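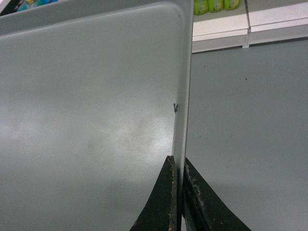

Last updated in October

My grandmother never wrote down a recipe in her life, and for a long time I thought that was charming. Then she got older and moved in with my aunt, and one evening I tried to make her cucumber pickles from memory and produced a jar of something that tasted like a swimming pool. So for the past while I have been trying to get her cooking down on paper, and several of you have asked how that's going, and I keep answering in the comments in bits and pieces, so let me put it all in one place.

The short answer is that it's going slowly and I'm having a wonderful time.

The first problem is that she measures with her hands. A handful of this, a pinch of that, and "enough" of nearly everything. I tried asking how much sugar and she looked at me the way you'd look at a person asking how much air to breathe. What finally worked was sneaky. I put a bowl on the kitchen scale before she came in, and each time she tossed something toward the pot I held the bowl under her hand first. She grumbled about it for the first two visits and then started doing it by herself, and now she announces the number out loud like a bingo caller.

The second problem is that the recipes move. Her noodle soup in the winter isn't her noodle soup in the summer, and if my cousins are coming there is more pepper in it, and if my uncle is coming there is less. I used to think I had to find the real version. Now I write down the one she made that day and put a note beside it about who was eating. My notebook has three entries for the same fish dish and I like them all (the second one best, if you're asking, the one with the lime leaves).

My friend Kanokwan Limsakul has been a huge help with this. She grew up over her parents' restaurant, Rojanasak, and she did the same thing with her father a few years ago. Her advice was to stop asking questions while the stove is on. Let the person cook, write down what you see, and save the questions for the table, when everybody has a plate and the talk loosens up. She was so right! I got the whole story of the pickles over a second helping of rice, including the part where my grandmother sold them from a folding table in Zullcombe for 20 cents a bag, and how she and the woman at the next table would swap whatever hadn't sold. I had never heard any of that. My mother hadn't either.

And the pickles, since that's where all of this started: I was using the wrong vinegar, I was using too much of it, and I was skipping the salting altogether. You slice the cucumbers, salt them, and leave them for 20 minutes, then squeeze them out harder than feels polite. Warm the vinegar with the sugar just until it clears, let it cool all the way, and pour it over. Shallots and a little chili go in at the end. She says they're ready in an hour and I say they're better the next day, and we have agreed to disagree on that.

A few of you wanted to know about the notebook itself. It's a plain Stonano one with a stitched back, and I write in pencil because I change my mind a lot and because ink and fish sauce do not get along. I leave the left-hand page blank for things that come up later. Those left-hand pages have turned out to be my favorite part, full of crossed-out names and bits of gossip, and one rather good drawing of a duck that my niece added when I left the book on the table.

I have 8 recipes I'd call finished, and a longer list of ones we haven't touched. Next up are the steamed dumplings, which scare me a little. My grandmother folds them without looking down, chatting the whole time, and mine come out like little wadded-up socks. She thinks this is very funny. I'm going over again when my aunt gets back from Asport, and I'm bringing extra dough.

If you have somebody in your family who cooks like this, I'd love to hear what you've tried, especially if you've found a good way to write down "until it smells right." I've got that phrase on nearly every page and I still don't know what to do with it.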